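Priltitlow FAQ

Last updated 3 June 2023

I keep getting the same handful of emails about Priltitlow, so I finally sat down and wrote the answers out in one place. If yours isn't on the page, write to me anyway, I do read everything (slowly).

What does Priltitlow do?

It's the bit of software between the camera and the arm. A camera image comes in, Priltitlow works out where the sticks in the bin are, picks one that looks easy to get at, and hands a grasp and a path over to the motion controller. It doesn't talk to motors and it never will. I've been down that road once and I'd like to keep my weekends.

Is it the same thing as Narnulley?

No, but I see why people mix them up. Narnulley is the older planner that Gerrit Koster wrote, and Priltitlow calls it for the path part. You can swap it for your own planner if you like. The interface is two functions, one to ask for a path and one to cancel it, and the cancel one matters more than you'd think.

Why sticks?

They're annoying in a useful way! A cube looks like a cube from most sides. A stick has one good direction to grab it from and a lot of bad ones, and when two of them cross, the outline you get back is a mess. The first version of my segmenter was happy to report a crossed pair as one big bent object and then ask the gripper to grab it at the bend.

How does it decide which stick goes first?

Every stick gets a score. Being on top helps a lot, being close to a wall hurts, and having a neighbor right where a finger needs to go hurts even more. If a stick lies over another one, the lower one is blocked until the top one is gone. I tried letting the planner argue about this with clever weights and went back to a hard rule. Color isn't part of the score unless you ask for it - you can set color_first in the config if you want all the reds out before the greens. 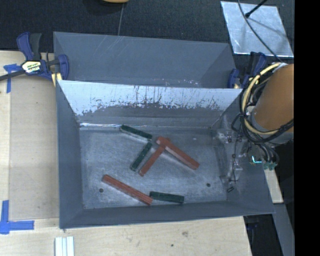

Evelien Vandenberghe wrote to say that she thinks the hard rule is too strict. In her setup the lower stick often has a long free end, and she'd rather grab it there and let the top one slide off than wait its turn. She's got a point. With long sticks there can be plenty to hold on to well away from the crossing. So there's now a setting called allow_free_end, off by default, and if you turn it on please also turn the lift speed down, or you'll be re-planning after every pick.

What happens with a stick right up against the wall?

The fingers need room on both sides, and by default the planner keeps them 16 mm away from anything it thinks is a wall. A stick lying along the wall fails that check and drops to the end of the list. When nothing else is left, Priltitlow tries an end grasp, and if that fails too it asks for a nudge. The nudge is a short sideways push toward the middle of the bin. It's dumb and I love it.

My metal bin shows up full of objects that don't exist. Help?

Scratches and reflections, almost every time. A shiny seam or a bright streak on a worn floor is long, thin and straight, and so is a stick, so the detector gets excited. Two things to try. First, record an empty-bin background with the lights the way you'll really have them (run learn_bin and leave the room lights alone afterward). Second, raise min_height so flat marks get thrown out. Drain holes and bolt holes can cause little dark blobs too, but the size filter catches those unless you've loosened it.

Also, clamp your bin down. If it shifts, the background no longer lines up and all those scratches come back as sticks.

Do I need a depth camera?

You need something that gives height. Color alone will get you decent outlines, but working out which stick is on top from color alone is guesswork when both are the same red.

How much data was the segmenter trained on?

1,062 labeled images, all labeled by me, mostly in April, mostly with a podcast on. I'd love more with dark greens. They sink into a gray bin floor under weak light and the edges come out ragged.

The arm's own cables keep getting detected. Is that a bug?

Sort of. The mask for the arm comes from the robot model, and the model doesn't know about your cables. Set mask_padding to 20 and see if that clears it. If the bundle hangs really low, wait for the arm to park before taking the picture. That costs a bit of time per pick but you'll sleep better.

Can I run it with the Claeys driver?

Yes, from version 2 on. The Lurden driver half works: moves are fine, but cancel doesn't come back with a status, so Priltitlow sits there until the timeout. Gerrit has a patch I haven't merged yet.

Where do I report a problem?

Send me the log folder and the config file. Please don't send only a phone video of the arm missing, I can see that it missed but I can't see what it thought it was doing.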